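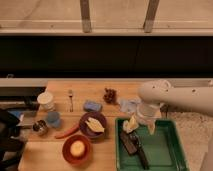

Misach tabletop set, readme

Pick and place with household clutter, one arm, fixed camera. Used for the grasp retry work (Melur Latuheru, Thodoris Moschos). 167 episodes, 134 for training, rest held out. Joint angles are in radians, colour video is not calibrated.

Labels: one line of text per episode, typed by hand, so expect spelling to wander ("grey" and "gray" both in there, sorry).
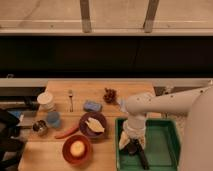 Retry policy beat the plain one on the held out set but only 6 seeds, dont read too much into it. Soft items are the weak spot. Depth is missing from the early episodes, loader fills with zeros.

To do: rerun baseline at 2000 steps, fix teh timestamps, Yoga to check the split.

Last change July 1, 2024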